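Cuaderno de taller – banco de teleoperación
Martes, 20 de agosto de 2019

Continuamos con la tarea de las botellas. El objetivo de hoy era tener 35 demostraciones aceptables con el mando remoto, para comparar con las que hicimos en junio guiando el brazo con la mano. Objetos de la lista Bullico, estación Didarside.

Antes de empezar he repetido la calibración de la pinza. El cero de apertura se había desplazado 3 mm desde la última vez y no encuentro el motivo en las notas anteriores. Lo he corregido en el archivo de configuración, no en el mando. Por favor, quien use la estación después, que no lo corrija otra vez.

La primera serie ha salido mal por culpa mía. Cerraba demasiado rápido y la botella giraba antes de que los dos dedos hicieran contacto. Con el mando no se siente la fuerza, y uno aprende a mirar la imagen de la muñeca en lugar de la botella real. He bajado la velocidad de cierre al 60 % y desde entonces el agarre es más tranquilo – también más lento, pero esto no me preocupa por ahora.

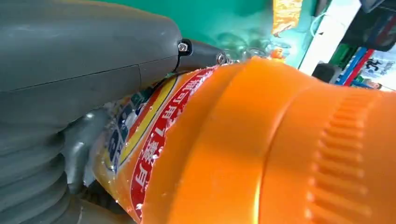

Botella naranja vista desde la muñeca, con la almohadilla apoyada en el lado de la etiqueta. Hay gotas de agua sobre la etiqueta.

Sobre el agua: he marcado los episodios con gotas con una etiqueta separada, «mojado». No quiero eliminarlos, pero tampoco mezclarlos sin saberlo. Si el modelo suelta la botella en estos casos, al menos podremos buscarlo.

Otra observación: con un objeto grande y tan cerca, la cámara de muñeca ve casi solamente plástico y el fondo queda desenfocado. Para decidir el momento de levantar me ha servido más la cámara fija. Propongo guardar siempre las dos vistas, también cuando una parece inútil.

He descartado 3 episodios. En dos moví el mando sin querer después de cerrar la pinza; en el otro la grabación empezó tarde y falta la aproximación. El resto está en la carpeta Womilent, todavía sin revisar.

Comparación con junio, solo impresión: guiando con la mano las trayectorias son más suaves, pero mi brazo aparece en muchas imágenes de la cámara fija. Con el mando esto no pasa.

Pendiente:
– preguntar a Ketilsson por las almohadillas de repuesto
– revisar el retardo del mando, por la tarde me pareció mayor
– repetir la serie con la botella tumbada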